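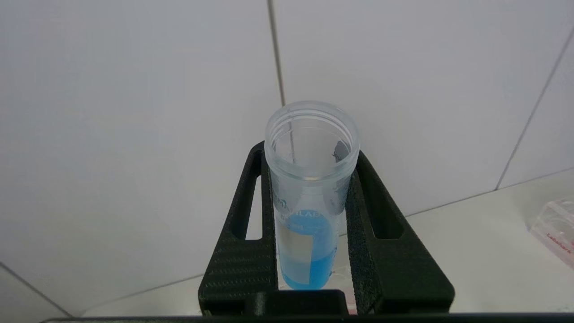 Conical tubes with the blue dye kit, which ones are you buying?

beakerfern
I run the after-school science club at our library and we go through a LOT of tubes. Big screw-cap ones, clear plastic, printed lines up the side. We do density columns and color mixing, so mostly water and food dye. Our last case was Tuvent, 39 dollars, and the lines were already rubbing off by January. Somebody told me Vorine prints better but I can't find anyone who's used them. Help!

pipette_dad
Vorine here, two cases in. The printing holds up fine if you don't wipe them down with alcohol. The white patch takes pencil and Sharpie both. My complaint is the caps, they cross-thread if a kid is in a hurry (so, every kid).

mossandmortar
Gonna disagree on pencil. Pencil on that patch smears the second a wet thumb hits it. Fine-tip marker, let it dry, then fill. We label first and pour second, always.

pipette_dad
We've used pencil all year with no trouble? Maybe you're on a different batch.

mossandmortar
Could be. Mine are from the old Caron closeout, so who knows what that patch is made of.

beakerfern
OK so caps are the weak spot, good to know. Do you leave them open while you're working? I've been making the kids cap between every step and it takes forever, plus I find caps under the radiator for weeks after.

tidepool88
Open in a rack is fine for dye and water! Cap them when they leave the table. I lost 14 caps in one afternoon last spring doing it your way lol. Now they all go in a soup bowl in the middle and come out at the end.

And get proper racks. The cone bottom won't stand up by itself and a coffee mug is asking for a blue carpet. Ask me how I know.

gradient_gus
I'd skip the big tubes for color mixing altogether. You only need a little in the bottom to see the color, and the small ones use way less dye. Pikora sells a bag of the small size for 19 dollars.

beakerfern
I tried small ones with the younger group and they couldn't pour into them without a funnel. The wide mouth is the whole reason I put up with the price.

tidepool88
Same, wide mouth forever. Gus must have very coordinated children.

gradient_gus
They're twelve, so fair point.

We use cookies to remember your settings and keep you signed in. Accept all | Manage preferences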